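Nollska Two-Arm Demonstration Station

Product code NS-568. Supplied by Prustent.

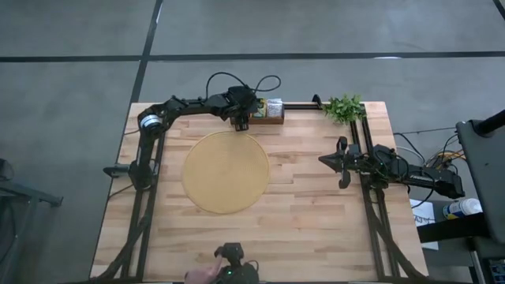 The station is intended for laboratories and training centers that record manual tasks for learning systems. An operator guides both arms through a task, and each attempt is saved as a separate episode with joint positions, gripper state and video.

Cenow recording software is included with a license for three workstations. Episodes may be reviewed, labeled or discarded before export.

Shipping weight: 33 kg
Episodes in starter set: 684
Table: not included

Installation and operator training are available on request. Orders placed before the end of February ship with the Ansari calibration kit.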